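3.2 Daylight and the placement of glazed storage

The second group of dwellings consists of living rooms in which the principal seating and the principal storage piece share the wall nearest the window. Of the 139 rooms surveyed in Andholm and Jastside, this arrangement was the most common, and it was also the one for which residents reported the greatest difficulty in seeing the contents of their cabinets during the day. The difficulty was recorded in the interviews as "glare," although residents used the word for two separate effects. One is the reflection of the window in the cabinet glass. The other is the contrast between the bright window and the darker surfaces next to it, which makes dark wood hard to read even where no reflection is present.

Both effects depend on the distance between the window edge and the nearest cabinet door, and on the treatment of the window itself. Sheer curtains soften the light but leave the window as the brightest surface in the room. Heavy drapes, when drawn back to the side, form a dark vertical band between the window and the wall. Figure 4 gives a typical case: a tall dark wooden cabinet stands just to the right of a large window hung with a sheer white curtain and a brown drape. The right glass door mirrors part of the window, and the left one is dimmer.
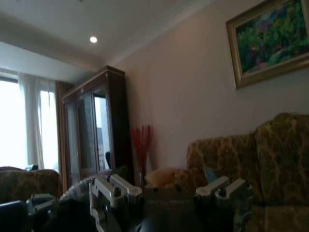 Figure 4. Living room with glazed cabinet beside the window, patterned seating and a red branch arrangement in the corner.

Josée MacLeod objected at the review stage that the two effects should not be scored on one scale, as a resident can remove a reflection by opening a door a few degrees but has no such remedy for contrast. We accept the point. The scores in Table 3 were therefore split, and the combined score is kept only for comparison with the earlier McKinnon survey, which did not separate them.

With the split scores, reflection was rated as a nuisance mainly in rooms where the cabinet held tableware or photographs. Where it held linens or papers, residents seldom mentioned it. Contrast was mentioned regardless of contents. In 20 rooms the resident had already moved the cabinet at least once, and in 14 of these the move was away from the window. The remaining six moves were made for other reasons, chiefly to fit a larger sofa.

Corner objects form a minor category of their own. Vases, floor lamps and branch arrangements placed between the cabinet and the sofa were usually described as filling a gap - few residents had chosen the gap in advance. Its width was set by the door swing of the cabinet, and a tall, narrow object was the only kind that fit without blocking it. Kibet Kariuki's coding notes list eight rooms in which the corner object had to be lifted out before the nearer door could be opened fully. These rooms were retained in the sample, but their access scores are reported separately in Section 3.4.

Artificial light was left out of the daytime scores. Visits in November were scheduled before 2 p.m. for this reason, and ceiling lights that were on when the observer arrived were noted but left as found.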